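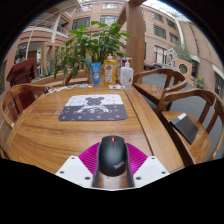 Lire un devis de traiteur avant de le signer

Les lecteurs de ce carnet m'interrogent régulièrement sur le choix d'un traiteur de mariage. Les questions portent presque toujours sur le menu, les allergies ou la pièce montée, et fort peu sur le devis. C'est pourtant au devis qu'il convient de consacrer le plus de temps, de préférence avant la dégustation, à un moment où les futurs époux n'ont encore aucune préférence à défendre.

J'ai eu l'occasion de relire au printemps celui que la maison Bunting avait adressé à ma nièce pour une réception de 80 convives au domaine de Pinden. Le document comptait sept pages, annexes comprises. Il était correctement établi et la maison a répondu à toutes nos demandes. Les observations qui suivent ne constituent donc pas un reproche. Elles reprennent, dans l'ordre où je les ai notées, les points sur lesquels une relecture s'est révélée utile.

Le nombre de convives

Un devis de traiteur mentionne en général deux nombres : celui des convives prévus et celui des convives facturés au minimum. Dans le cas présent, le premier figurait en première page et le second dans les conditions générales. La différence paraît secondaire tant que les réponses arrivent régulièrement. Elle prend une autre importance lorsque plusieurs familles se désistent au cours du dernier mois.

Il y a lieu de demander par écrit la date à laquelle le nombre devient définitif, ainsi que la marge admise après cette date, à la hausse comme à la baisse. Les deux marges ne sont pas nécessairement égales. Beaucoup de maisons acceptent sans difficulté d'ajouter un couvert et refusent d'en retirer un.

Les enfants et les prestataires méritent une ligne distincte. Le photographe, les musiciens et la personne qui conduit la cérémonie prennent un repas, souvent plus simple et servi à part. S'ils ne sont pas mentionnés, ils seront comptés au tarif des invités, ou bien ils ne seront pas servis du tout. Pour les enfants, on précisera l'âge retenu. J'ai vu un neveu de onze ans changer deux fois de catégorie entre le devis et la facture.

Le personnel et les horaires

Le service est d'ordinaire chiffré jusqu'à une certaine heure, puis à l'heure supplémentaire et par personne. Le devis Bunting prévoyait la fin du service à minuit. Le programme de la soirée, établi séparément par les mariés, plaçait le dessert à 23 heures et l'ouverture du bal aussitôt après. Personne n'avait rapproché les deux documents. Le dépassement probable, une fois calculé, s'élevait à 643 euros.

La solution a consisté à avancer le dîner et à réduire l'équipe après le dessert, deux serveurs suffisant à tenir le buffet de nuit. Le traiteur l'a proposé de lui-même dès que la question lui a été posée. Je recommande de transmettre le programme horaire de la journée en même temps que la demande de devis, même s'il est encore approximatif, et de le renvoyer à chaque modification.

On vérifiera également à partir de quel moment les heures sont décomptées. Certaines maisons retiennent l'arrivée sur place, d'autres le départ de leurs locaux. Pour un domaine situé à l'écart d'une grande ville, l'écart n'est pas négligeable. Pinden se trouve au bout d'une route étroite que les camions empruntent lentement, et le trajet de retour figurait bien au décompte.

La vaisselle, le linge et le mobilier

Trois intervenants peuvent fournir les mêmes objets : le lieu, le traiteur et le loueur. À Pinden, les tables et les chaises étaient comprises dans la location de la salle. La vaisselle et les nappes relevaient du traiteur. Les mange-debout du vin d'honneur, que tout le monde croyait fournis par quelqu'un d'autre, ne relevaient de personne. Il a fallu les commander chez Gutar, qui assurait déjà la location de la tente.

Un simple tableau permet d'éviter ce genre d'oubli. Ma nièce tenait le sien dans Isix, qu'elle utilise par ailleurs pour son travail, mais une feuille de papier rendrait le même service. Une ligne par objet, une colonne pour celui qui le fournit, une colonne pour celui qui l'installe, une dernière pour celui qui le reprend. Cette dernière colonne est celle que l'on remplit le moins volontiers. Elle soulève des questions très concrètes : la vaisselle repart-elle sale ou rincée, les nappes doivent-elles être pliées, qui attend le camion le lendemain matin ?

La casse fait l'objet d'une clause particulière. On demandera le prix unitaire des verres et des assiettes, que la plupart des loueurs communiquent volontiers. Il est raisonnable de conserver une somme en réserve pour ce poste.

Les boissons et le droit de bouchon

Le sujet est ancien et continue d'alimenter des malentendus. Le droit de bouchon est la somme demandée par le traiteur, ou par le lieu, lorsque les mariés apportent eux-mêmes leurs bouteilles. Il peut être fixé par bouteille ouverte ou par convive. Il peut aussi être offert pour le champagne et maintenu pour le vin. Enfin, il peut être réclamé deux fois, par le lieu et par le traiteur, sans que l'un ait connaissance de la demande de l'autre.

Le père du marié souhaitait servir un vin de Loire qu'il conservait depuis plusieurs années. La maison Bunting l'a accepté sans supplément, à condition que les bouteilles soient livrées la veille et que le tri du verre reste à la charge de la famille. Cette condition a été ajoutée au devis à notre demande — un accord donné au téléphone s'oublie facilement lorsque l'interlocuteur change.

On n'omettra pas les boissons sans alcool, l'eau gazeuse et surtout les glaçons, dont la quantité est sous-estimée par presque toutes les familles lors des réceptions d'été.

L'acompte et les conditions d'annulation

Un acompte de 2 000 euros était demandé à la signature, le solde étant réparti entre le mois précédant la réception et le lendemain de celle-ci. Cet échelonnement m'a semblé équilibré. Il laisse au traiteur de quoi engager ses commandes et conserve aux mariés une somme à verser après le service.

Le terme employé dans le contrat a son importance. Un acompte engage les deux parties. Des arrhes permettent en principe à chacune de se dédire, moyennant leur perte ou la restitution du double. Les deux mots sont parfois employés indifféremment dans un même document, ce qui doit conduire à demander une correction avant toute signature. Je ne suis pas juriste et renvoie, pour les cas difficiles, aux permanences gratuites que proposent de nombreuses mairies.

Il faut aussi regarder les modalités de report. Elles sont distinctes de l'annulation et souvent plus favorables. Le devis Bunting autorisait un report sans frais, sous réserve de disponibilité, avec révision des prix si la nouvelle date tombait l'année suivante. Nous avons demandé que cette révision soit plafonnée, et nous l'avons obtenu.

La dégustation

Elle était proposée pour deux personnes, déduite de la facture en cas de signature. Les parents souhaitaient y assister et ont réglé leur part. J'y suis allée également. Le plat de poisson a été écarté à l'unanimité, l'entrée conservée avec une sauce plus légère, et les fromages ont donné lieu à une discussion que je ne rapporterai pas.

Je conseille de noter sur place les décisions prises et de les adresser au traiteur le soir même, en demandant une version rectifiée du devis. La version qui fait foi est la dernière signée. Il est prudent de supprimer les précédentes ou de les ranger dans un dossier séparé, les confusions étant fréquentes lorsque plusieurs membres d'une famille s'échangent les fichiers.

Une remarque reçue d'une lectrice

À la suite de mon billet d'avril sur les salles de réception, Brenda Greenwood m'a écrit pour signaler un point que j'avais négligé : l'accès à la cuisine. Mariée dans une ancienne grange, elle avait découvert la veille que l'installation électrique ne supportait pas simultanément les fours du traiteur et le chauffage de la salle. Le dîner a été servi avec retard, et les invités ont gardé leur manteau jusqu'au fromage.

Sa remarque est parfaitement fondée. Une visite commune du lieu et du traiteur, même brève, devrait être prévue lorsque les deux ne se connaissent pas. On y examinera la puissance électrique disponible, les points d'eau, l'accès des véhicules et l'endroit où seront entreposées les poubelles. À Pinden, cette visite a duré moins d'une heure et a permis de déplacer l'office sous l'auvent arrière, plus proche des tables.

Les lecteurs qui souhaiteraient me faire part de leur propre expérience peuvent le faire dans les commentaires, que je relis avant publication. Le prochain billet traitera des plans de table, et plus précisément du placement des parents divorcés, sujet pour lequel j'ai déjà reçu plusieurs lettres.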